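Odds and Ends from the Worcombe Sorting Room

Welcome back, and thank you for all the kind notes after the May page! Elaheh Farahani and I have been going through the plastic housewares again, and I do get attached to these old metal bins — scratched floors, flaking paint and all — so I hope you'll forgive me for going on about them. Color is what I love most, and a little of it goes a long way against all that gray.

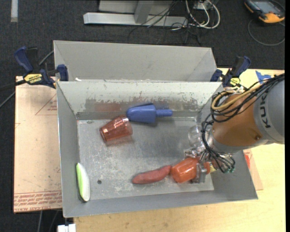 What is the best way to get sticky labels off plastic cups? Soak them in warm water with a drop of dish soap, then rub gently with a soft cloth.

Lime green and white in one corner, glossy orange across the way, and a reddish-brown tumbler I'd happily take home.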